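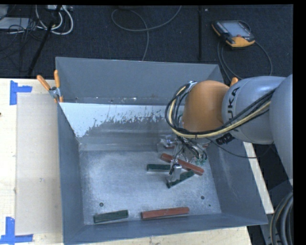
Gray metal bin, bare scratched floor.

OK, the town of Dernia has a new dockside seafood sales permit and I have read the whole thing so you can go on with your life. Thread.

Background for people who don't live on a creek: until this June, if you had a boat and a state license, you could sell your catch off the back of it at the town dock. You wrote CRABS on a piece of cardboard and people came. This was the full extent of the system.

Now there is a packet. The packet is 27 pages. Page one says it was designed to be "simple and welcoming." Page two is definitions.

"Fish" is defined to include crabs, oysters, clams and squid. It also says that for the purposes of Section 4, crabs are not fish. I sell crabs. I have read Section 4 more than I've read anything since high school.

Section 4 is the ice section. Fish go on ice, drained, covered. Fine, no complaint, everybody did that already and the ones who didn't had no customers by July.

Crabs, being temporarily not fish, go under Section 6, "Live and Other." I would like to know what Other is. I asked at the window. She looked it up and said, "Anything that isn't live." Good talk.

The permit costs $76 a season. I want to be fair here. That's cheaper than the one over in Asport, and Asport makes you park behind the bank. I'd pay $76 just to stop hearing about Asport.

But to get the permit you need a certified scale, and the scale has to be sealed by the county, and the county scale person comes to Dernia on the third Wednesday of the month between 9 and 11 in the morning. Guess where everybody with a crab boat is between 9 and 11 in the morning.

So a bunch of us came in early and stood in a line in our boots holding scales, like the world's worst talent show.

My scale is a Seidel. It belonged to the guy who had the boat before me and it weighs more than the engine. The scale man put his test weights on it and said it was dead on. Then he said he couldn't seal it, the model isn't on the list.

The scale is right. It's just not right in the approved way.

The dock store will sell you one that is on the list. It's plastic, it runs on batteries, and the manual says to keep it away from salt air. I'm going to let that one sit there a minute.

Moving on to signs! Section 9 is signs. You need one. It has to list what you're selling, where it was caught, the price per pound, your permit number and the phone number for the harbor office. It can't be bigger than a standard sheet of paper. It has to be readable from the parking lot.

I made one. I can confirm you can have any two of those.

Also the sign can't be cardboard. I feel that was aimed.

Now the part people are really mad about, the selling zone. You can only sell inside 100 feet of painted curb at the north end of the dock. The deep water is at the south end. The boats with any draft to them tie up at the south end, on account of wanting to float.

So you tie up south, load a cart, and roll your crabs the length of the dock past all the people who'd like to buy crabs, and you are not allowed to sell them any crabs. You can wave. I checked with the window about waving.

A man walked alongside me the entire way last week with his money out. We looked like a very slow robbery.

"Just go to the meeting," says everyone in my replies. I went to the meeting. Public comment was two minutes each and the first speaker used his on pickleball.

I did get up. I asked why the zone isn't at the south end. I was told the south end is reserved for the Fester. For newcomers, the Fester is the tour boat. It runs on weekends. It has a slide.

I have nothing against the slide.

Somebody also handed out a fact sheet saying 1,673 people bought seafood at the dock last summer. I would love to know how they got that number. I was there all summer and the only person I saw with a clipboard was asking people about their cable.

In fairness, things I like in the packet, and I'm being serious:

The hand-washing station. Long overdue. It has soap in it and everything. I washed my hands twice on the first day just for the novelty.

The rule that you have to say where the catch came from. A couple of people were selling crabs out of a truck last year that had clearly seen more of the interstate than the creek. They haven't been back. Good.

And you can get the permit fee back if you're out more than half the season for a haul-out or a doctor's note. Whoever put that in has met a fisherman before.

OK, things to know if you sell and haven't filed yet. Bring your state license and a copy. They will not copy it for you. The copier is right there. You'll be looking at it the whole time.

Write the boat name exactly as it is on the registration. Mine has a typo on the registration from years back, so my permit now has the typo too, and I'm told the sign has to match the permit. So if you see a misspelled boat on a sign nobody can read from the parking lot, come say hi.

Pick one box under "primary species." If you pick two they mail it back. Mail! To a P.O. box that is in the same building!

If you're a buyer: same boats, same crabs, walk north. Cash is still fine. Bring your own bag or bucket, Section 11 has some thoughts about bags and I haven't got the strength.

Several people asking about oysters. Oysters are a separate packet. I haven't read it. I saw it on the counter and it had tabs.

Update: window says the scale list may get a second look before fall, and to check back. I asked who I should check back with. It's the scale man. Third Wednesday, 9 to 11.

We use cookies to improve your experience on this site. By continuing to browse you agree to our cookie policy. Accept | Manage settings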